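The kitchen that is never finished

When I moved to England I brought one suitcase, and in the suitcase there was one pan. My mother had wrapped it in two jumpers. I cooked in this pan for the whole first winter, everything from eggs to bean soup, and I do not remember feeling that something was missing. That feeling came later, when I began to have money.

I want to write against the full kitchen. I know it is a small subject, but most of us stand in this room every day of our lives, and I think we have let other people decide what must be in it. 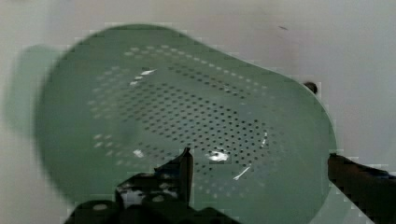 Idalina Brandão

A colander is a good place to begin. It is a bowl with holes. It can be green plastic or it can be metal, and the pasta does not know the difference. My grandmother had one for all her married life and she washed lettuce in it, drained potatoes in it, and in summer put it upside down over the cheese against the flies. In the shop near my flat there is now a separate tool for each of these jobs. There is even a half-colander that you clip to the side of the pot, so you do not need to own a colander, and I have met people who own both.

I do not say that new tools are bad. My friend Yee-man Mak has weak wrists, and the jar opener she bought in February changed her mood at breakfast. That is a tool which answers to a person. My complaint is about the tools which answer to a drawer – we have a drawer, so we fill it, and when it is full we look for a flat with more drawers.

Last year my cousin Martim Bettencourt was preparing his house for sale and he wrote down every object in his kitchen, for the insurance of the move. He arrived at 832. He lives alone. He told me this number with some pride at first, and then he was quiet, and then he asked me if I wanted a fondue set. When I asked which of these things he used in a normal week, he could name 20, and he had to think for the last ones.

The usual reply is that cooking is a pleasure and a pleasure needs equipment. I have heard it from Clementina Antunes, who is a much better cook than I am and who disagrees with nearly all of this essay. She says that a person with one knife cuts everything badly. She also says that I am confusing being poor with being good, and this remark I have carried with me for some weeks, for it is partly true. I was not a better person in my first winter. I was cold, and I ate too many beans. If someone had given me a second pan I would have kissed their hands.

So I have tried to say more exactly what I mean. The second pan would have been a joy to me, and the third also. The eighth pan I own today gives me nothing, and it makes the other seven hard to take out of the cupboard. Somewhere between the third and the eighth I stopped buying for dinner and started buying for an idea of myself, a woman who makes her own ravioli.

I believe this idea is planted early. Small children do not need many props to play at cooking. Give them a plate and a bowl and something that looks like ketchup, and they will serve you lunch until you beg them to stop. It is the adults who bring the matching oven with the lights and the plastic food in eighteen shapes, and the child very often goes back to the plate.

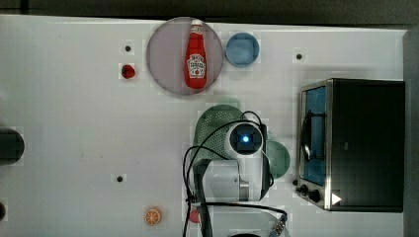
What I would keep

I distrust essays that complain and offer nothing, so I will give my own rule, although I break it. Before I buy a thing for the kitchen I must name the meal I will make with it, and the meal must be one I have already cooked, with difficulty, without the thing. By this rule I bought a good grater. By this rule I did not buy the yoghurt machine, and I was sorry for one evening.

The second part is harder. What goes unused for a year should leave the house. Here I am weak, because objects have faces for me. My mother's pan has a loose handle and a burnt place in the middle, and it cannot be used for anything that sticks. By my rule it should be gone. It hangs on the wall beside the window, and I dust it.

Clementina came to eat on the day I finished this, and I made bean soup. She asked for a ladle and I had to look in three drawers.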